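Kids' Corner > Your Body > Sleep

Why Do We Sleep?

by Yoga Kwok
Wed 1 November
60 shares | 8 comments

You do it every night, you've done it since before you were born, and you can't even remember most of it. Sleep! If you go to bed at eight and get up at six, you spend ten whole hours lying there with your eyes shut. What on earth is your body doing all that time?

Loads, as it happens. Your brain never switches off like a lamp. While you snooze it sorts through the day, deciding what to keep (how to spell "necessary," the way to your new friend's house) and what to let go (the color of the car you passed at lunchtime). If you've ever been stuck on a tricky piano tune and then played it better the next morning, your sleeping brain probably did some of the work!

Your body is busy too. It lets out a special chemical called growth hormone, and a lot of that comes during deep sleep. It helps your bones get longer and your muscles mend after all that running about. 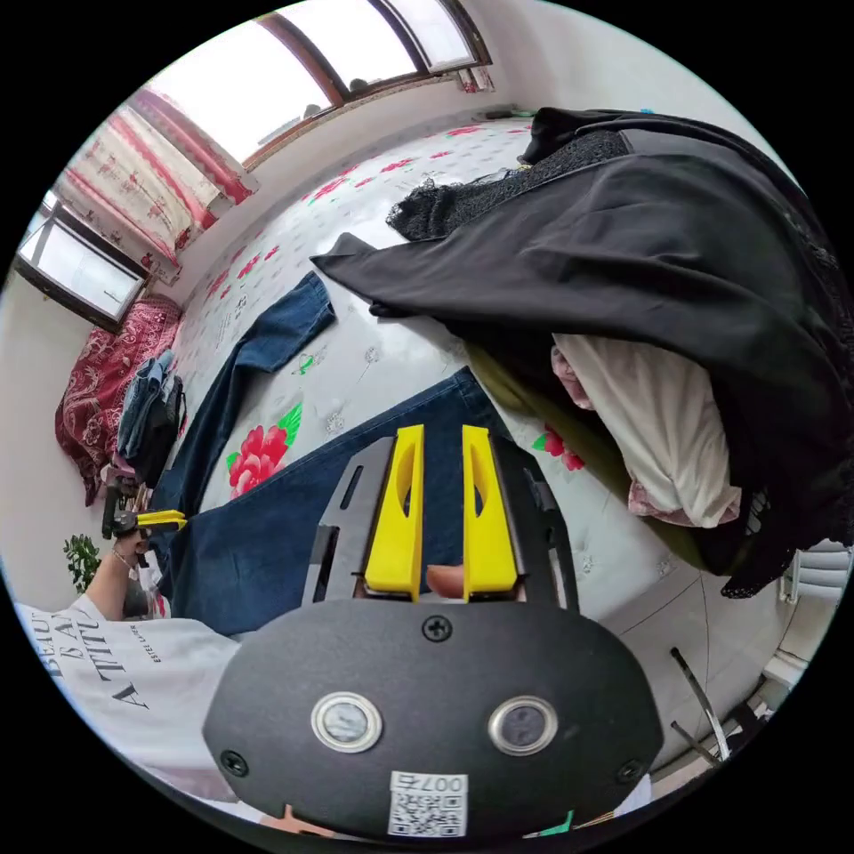

Two yellow fingers, standing up straight.

The Sleep Roller Coaster

Sleep comes in stages, and you ride up and down through them all night long. First is light sleep, when a small noise can wake you. Sometimes your leg gives a big jump just as you drift off. Then comes deep sleep, and this is when grown-ups can carry you in from the car and you never know a thing about it.

After that comes the really strange one, REM sleep. REM stands for "rapid eye movement," and your eyes dart about under your lids as if you were watching a very fast game of tennis. Most of your wildest dreams happen here. Your brain also tells your arm and leg muscles to stay still, so you don't get up and gallop around the room when you dream you're a horse.
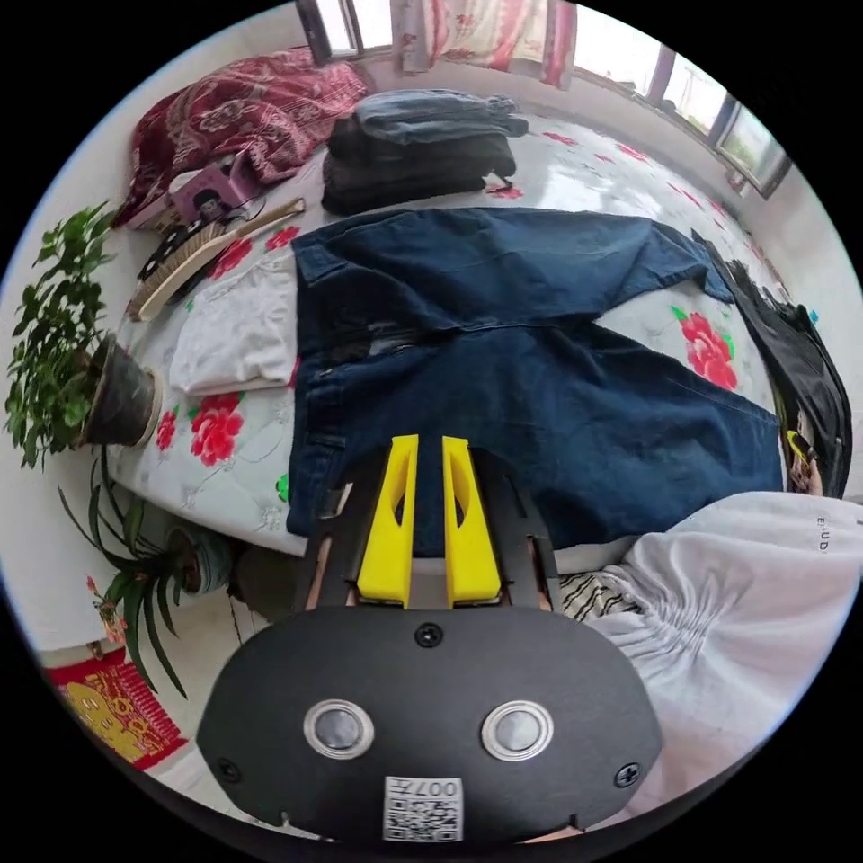

Then back down you go and the ride starts again. You'll go around several times before morning, with more REM toward the end, so the dream you remember at breakfast is often a late one.

Do Animals Sleep?

They do, and some of them are amazing at it! Dolphins rest one half of the brain at a time, so the other half can remember to come up for air. Horses can doze standing up. My cat, Phan, sleeps most of the day and then runs up and down the hall at four in the morning.

Try It Yourself

Keep a dream diary. Put a notebook by your pillow and write down whatever you remember the second you wake up, even if it's only "big soup, Grandma was there." Dreams fade super fast, so don't brush your teeth first! Keep going until December and see if any dreams come back again.

8 comments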